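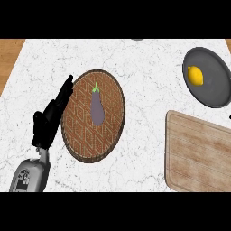 Eggplant on a woven trivet, marble counter.

Kimwood > Garden Club > Minutes > December

Minutes of the Kimwood Garden Club, Atville

Meeting opened at 10 with Lurdes Barreto in the chair. Last month's minutes were read and passed with one spelling fix (Karkgate, with a k at both ends of the first half).

Seed order. We have 3000 seeds coming for the spring swap, our biggest order yet! Beans and squash make up most of it. Lurdes brought the Lobo tomato back onto the list after last summer's wonderful crop — everyone at the table wanted some.

Karkgate plots. All 9 plots are taken for next year and two people are waiting. The path by the lower gate floods, so wood chips will go down before the ground freezes. Great to see so many first-time growers signing up.

Harvest supper. Huge thanks to all who cooked. The eggplant and lentil bake went fast and the recipe will be in the next newsletter. Agreed to hold it in the big hall again and start an hour earlier.

Any other business. The wheelbarrow needs a new tire. Please return borrowed forks to the shed — we are short two.

Meeting closed at noon.

Recent items
Seed swap sign-up
Plot rules and map
November minutes

Contact the club | © Kimwood Garden Club | Back to top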